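Side Projects Get Their Own Night at Clusidau

Designers, photographers and musicians who make things after work will have a place to show them this spring. The Clusidau arts center is opening its main hall on Friday evenings in April for a series called Disov, with 26 people signed up to present.

Benvinda Pinheiro, a graphic designer who runs the series, started it two years ago in the back of a print shop. She said most of the people taking part have full-time jobs in other fields.

"We get accountants who bind books and a dentist who makes short films," Pinheiro said. "They want an audience, and they want to meet someone who can help with the next piece." 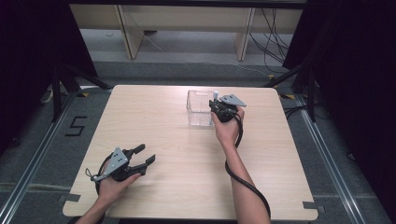 Each presenter gets a table and a short slot on stage. Horácio Calado, who teaches evening dance classes, will show a set of 546 portraits he took of his students over several seasons. He plans to publish them as a book through Larov, a small local press.

Last year's series drew 1,470 visitors. Doors open at 6:30 p.m. and admission is free. People who want to present in the fall can leave their names at the front desk.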